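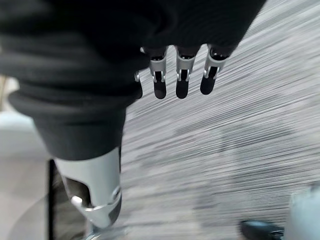 What unit does a water meter in the US count in?
Most count either gallons or cubic feet, and the unit is printed on the meter face. One cubic foot is 7.48 gallons.

Long thread on reading your own meter and finding a leak with it. I'm in Dradton, on the Plernmont district system, so the bill layout I describe is theirs. The arithmetic works anywhere.

Start with the bill. Ours is in CCF, which is one hundred cubic feet, or 748 gallons. Some utilities call this a "unit" and leave it there. If your bill shows a single-digit or low double-digit number for a month of water, it is almost surely CCF or thousands of gallons. The back page should say which.

The previous reading on my May bill was 2,679. The current reading was 2,698. The difference is 19 CCF, or 14,212 gallons. Our normal month is 6. Nothing in the house had changed, no guests, no lawn watering.

First check: did the reader get the number right? Go out and look at the meter. If the number on it is lower than the "current" number on the bill, the bill is wrong and you can stop. Mine was a little higher, as it should be.

Second check: was the reading estimated? On our bills an estimated read has an E next to it. A low estimate followed by a true read makes the second month look like a leak when it's only catching up. No E on mine, and none the month before.

The meter is usually in a box near the curb or where the line enters the house. Ours has a Vevine register with the digits in a straight row, one sweep hand and one small red triangle. One full turn of the sweep hand is one cubic foot. Yours may be one gallon or ten gallons per turn. Read the face before doing any math.

The digits on the right are the ones people get wrong. The utility bills on the left-hand digits only. On mine the last two are whole cubic feet and never appear on the bill. If you compare the whole row to your bill, you will think you used a hundred times more water than you did.

The red triangle is the low-flow indicator. It turns on very small flows. With every fixture off, it should sit still. Wait for the toilet tanks to fill, the ice maker to finish and the softener to be out of its cycle before you judge it.

Mine was turning, slowly and without stopping. That tells you water is passing the meter. It doesn't tell you how much or where.

To get how much, do a timed test. Write down every digit plus the sweep hand. Use no water. Come back and write it all down again. An hour is enough for a big leak. I used 11 p.m. to 5 a.m. to get a better number.

Result on Tuesday night: 17.5 cubic feet in six hours. That is 131 gallons, or 524 gallons a day if the flow holds steady. As a rate it's 0.36 gallons per minute, less than a kitchen tap opened a quarter turn, and quiet enough that we had not heard it. 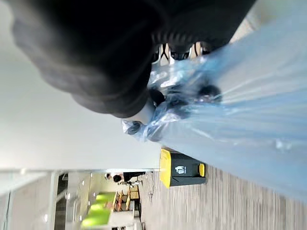
Compare that with the bill before going further. Extra use was 13 CCF, which is 9,724 gallons. Divide by 524 and you get eighteen and a half days. So a leak that started partway through the billing period and stayed steady explains the whole bill. If the two numbers had been far apart I would have looked for a second cause.

Next, split the system. Close the main shutoff at the house and look at the triangle again. If it still turns, the leak is in the buried line between the meter and the house. If it stops, the leak is inside or on something fed from inside, like a hose bib.

One caution. Old gate valves often don't close all the way. Ours is a MacLeod gate valve that came with the house. With it closed, open a faucet at the lowest point. Some water will drain out of the pipes. If it keeps running after a few minutes, the valve is passing and the test means nothing.

Our valve held and the triangle stopped. Good news, since digging up a service line is expensive and on our system everything past the meter belongs to the homeowner.

With the main open again, close fixture stops one at a time and check the triangle after each. Toilets first. They have a direct path to the drain, so they can lose a lot of water with nothing on the floor.

Downstairs toilet: closed the stop, triangle kept turning. Upstairs hall toilet: closed the stop, triangle quit. Opened it, and the triangle started again. I did that twice to be sure.

Dye confirms it. A few drops of food coloring in the tank, no flushing, wait fifteen minutes. Color in the bowl means the flapper or its seat is leaking. No color in the bowl but water running down the overflow tube means the fill valve isn't shutting off. Different part, different fix.

I got color in under five minutes. The flapper had gone stiff and had a curl along one side. The seat felt smooth to a fingertip, so I didn't replace it.

Match the flapper to the flush valve opening, two inch or three inch. Measure the opening and ignore the size of the old flapper. Leave a little slack in the chain, half an inch or so. Too tight holds the flapper up, too loose and the extra chain can get caught under it.

After the swap I repeated the timed test, same hours, same method. Sweep hand in the same place at 5 a.m. as at 11 p.m. Triangle still.

On the money: the Plernmont form is called a leak adjustment request. It asks for the date of repair, a receipt for parts, and two meter readings taken after the repair. It covers part of the excess and can be used once in a set period. Check your own utility, the rules vary a lot.

Someone asked about smart meters. If yours reports hourly, look at the hours from 2 to 4 a.m. A house with no leak should show zero for at least one of them on most nights. A floor that never reaches zero is the same thing as my turning triangle.

I now write down the meter on the first of the month, all digits, in a notebook by the back door. Next reading goes in tomorrow morning. I'll post the adjusted bill when it arrives.

Colton Hawthorne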